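Contrast and Finish in Public Waiting Areas
Speaker notes, Pludley Building Services briefing, 19 Mar 2023

Slide 1. Title
Welcome the audience on behalf of Pludley Building Services. State that the talk runs for 30 minutes and that questions will be taken at the end. Printed copies in large type are on the table by the door.

Slide 2. Scope
The guidance covers seating, flooring, counters and door furniture in waiting areas open to the public. It does not cover signs, which have their own standard, or outdoor areas. It applies to new work and to any refurbishment in which more than one surface is replaced. Existing rooms need not be altered until then.

Slide 3. Why the guidance was revised
The earlier edition dated from a time when most waiting areas had fixed seats in rows. Seats are now moved often, and many rooms serve more than one department in a day. Visitors with low vision told the review team that loose chairs in the same color as the floor were the hardest thing to find in a room. They also raised glare from polished counters in the late afternoon. Both points are now dealt with in the main text instead of the appendix.

Pause here. Ask who in the room manages a building with loose seating.

Slide 4. Two separate questions
Color contrast and surface finish are often treated as one subject. Please keep them apart. Contrast is the difference in lightness between a thing and what lies behind it. Finish is the way a surface returns light. A dark seat on a pale floor may have excellent contrast and still be difficult to read if its cover is highly polished, as the bright patches can break up its outline.

Slide 5. Black and yellow
This pairing is widely used for edges and warnings. The guidance permits it on step edges and low obstacles. It does not recommend it for whole rooms, where it loses its force and where many visitors find it tiring.

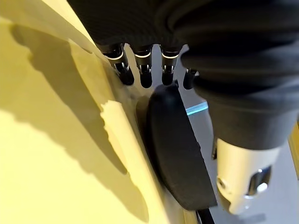 Slide 5: Black and yellow, with matte and glossy surfaces side by side.

Allow a moment for the slide to be seen before moving on. If asked about other strong pairings, refer to the color table at the back of the handout. Dark blue with cream performed well in the Jimard trial and was better liked by staff.

Slide 6. The Jimard trial
The main hall at Jimard holds 260 seats. Half were given new covers in dark blue and the other half were left in gray, which was close in tone to the floor. The trial began in June. Visitors were invited to comment at the desk, by phone or in writing. Report the findings as they appear in the handout and do not add to them. The sample was small and all of it came from one building.

Slide 7. Choosing a finish
Matte or low-sheen finishes are preferred for seat covers, counters and floors. Ask suppliers for a sample large enough to lay flat under the actual lights. A small swatch held in the hand is not sufficient. Samples should be viewed in daylight and again after dark. Cleaning staff should be consulted before an order is placed, as some polishes will raise the sheen of a floor within weeks.

Slide 8. Costs
The Pekent office replaced its counter tops for less than $2000 by doing the work alongside planned repairs. The Pawłowska Center waited and paid separately for closing the room. Advise managers to check the repair schedule first.

Slide 9. Next steps
Managers are asked to complete the 2 forms in the handout and return them to the access team. Requests for a site visit may be made on the second form.

Take questions. Leave Slide 9 on the screen.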